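March
Neema Kirui

Reuse of Office Computers in Mbwambo: Project Report

This project examined how small offices in Mbwambo dispose of desktop computers. A questionnaire was sent to 70 offices, and 40 replied. Together they held 356 machines no longer in use – over half kept in storage without any plan for disposal.

Cost was the reason most often given for delay.
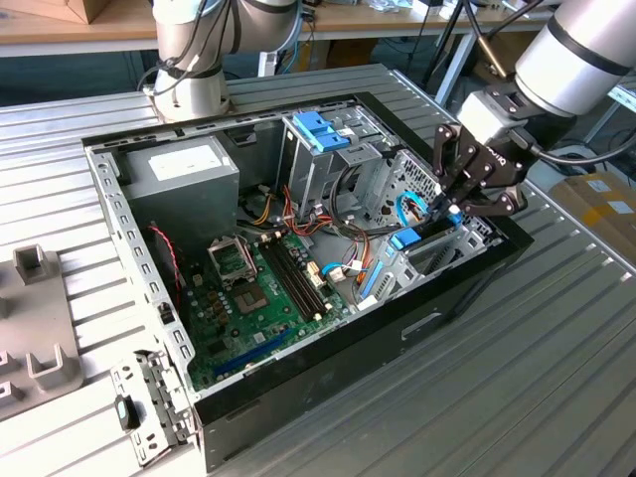

Figure 3. Open desktop case with power supply and motherboard.

The report recommends a shared collection point.

Contact: Skulta College Project Office | © Skulta College | Back to top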